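Prelside Club Cricket Scorecards

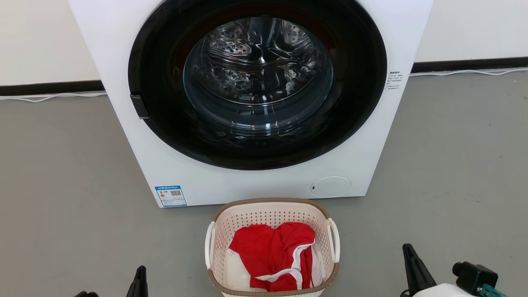

Welcome, and thanks for stopping by! Prelside is a set of ball-by-ball scorecards from the Zuraler Sunday League, typed up from paper scorebooks so that anyone who enjoys the small print of club cricket can dig around in it. I started it to settle an argument over a batting average, and it grew from there.

Last updated: 2023-07-30

What you get

There are 43 matches, all limited-overs games between Soler and the other sides in the league. Each match has its own CSV file in the matches folder, with one row for every ball bowled, wides and no-balls included. A second folder, summaries, has the ordinary scorecard for each game, which is probably what you want if you only care who made runs and who took wickets.

Columns in the match files

match_id – short code, the same one used in the file name
innings – 1 or 2
over, ball – overs start at 0, because that is how my scoring program does it (sorry!)
striker, non_striker, bowler – player codes, never names
runs_bat – runs off the bat
extras, extra_type – blank when there were none
wicket_type – blank, or bowled, caught, lbw, run out, stumped, hit wicket
note – whatever the scorer scribbled in the margin, when I could read it

Players are listed by code only. A few people asked for that, and it seemed simplest to do it for everybody. The codes stay the same from one match to the next, so you can still follow a player through the whole set.

Known problems

The scorebook for the Enton away game got rained on, and 5 overs of the second innings are a mess. I have put in the bowler and the total for each over and left the balls blank. Please don't treat those blanks as dots.

In 11 matches the bowling figures don't add up to the innings total. Usually it's a bye that went down as a leg bye, or a run somebody forgot. I left the books as they were and listed the differences in mismatches.txt – if you were at one of those games and remember better, do write in.

Any innings over 200 was checked twice, mostly because the pages get so crowded by then. The rest were read through once.

Using it

Help yourself for anything you like, including printing bits in a club newsletter. A mention of Prelside would be kind. Corrections are very welcome through the issues page, and it helps a lot if you give the match_id and the over. The April fixtures are still in a box waiting to be typed, and I'll add them as I get through them.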